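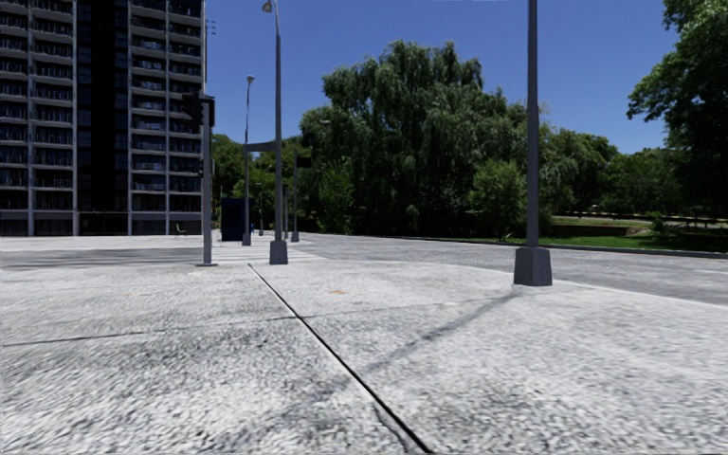
Sidewalk with lamp post and high-rise, rendered view

Youth soccer: how are placement games decided if they end level?

Posted in Sports and Clubs, 2026-07-10

My son's under-14 team is entered in the Fallbridge tournament in September. The schedule has group games and then one placement game per team, so if you come third in your group you play another third-placed team for fifth or sixth, and so on. The handbook says group games can end in a draw. It says nothing about the placement games. Our coach thinks they go straight to penalties. One of the other parents says there is extra time first, two halves of five minutes.

I am asking partly because we only have 12 boys on the roster, and one of those is coming back from a sprained ankle. Extra time at the end of a three-day event would be hard on them. The other reason is the drive home. It is 269 miles, and we would like to know when we can leave.

Also, does anyone know if a boy who was subbed off can take a penalty? At our last event the referee let everyone on the roster take one, and I don't know if that was normal.

3 answers

Answer 1
Straight to penalties. They never have time for anything else.

Answer 2, from Dolores Bellamy
It depends on the tournament rules, which are often a separate document from the handbook. Look for something called "competition rules" or "rules of play" and check the section on how matches are decided. If it isn't online, email the organizer and get the answer in writing. Your coach can then bring a copy to the game.

In most youth events I have been to, extra time was kept for the final, if it was used at all, and placement games went to penalties right after the whistle. Five kicks each, then one each until somebody is ahead. We did play one where the placement games were left as draws and both teams got the same position.

On who can kick: under the normal laws it is the players who are on the field at the end of the match, plus anyone who is only off for a moment, for treatment for example. A player who was subbed off can't take one. But plenty of youth events use rolling substitutions and write their own rule for this, so what your referee did may have been correct for that event. Ask about it in the same email.

For the drive I would plan on an extra 30 minutes after the scheduled finish. Games run late on the last day whatever the rules say.
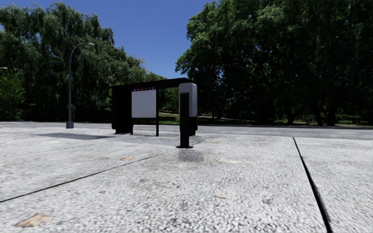 Żak
I agree with most of the answer before mine, but check the part about squad size too. If one team finishes with fewer players than the other, the bigger team normally has to drop kickers so the numbers match. With 12 on the roster and one injury you may end up short, and the other coach will need to know that before the kicks start. Have your boys pick an order the night before. Ours stood arguing over who went fourth and the referee was not happy with us.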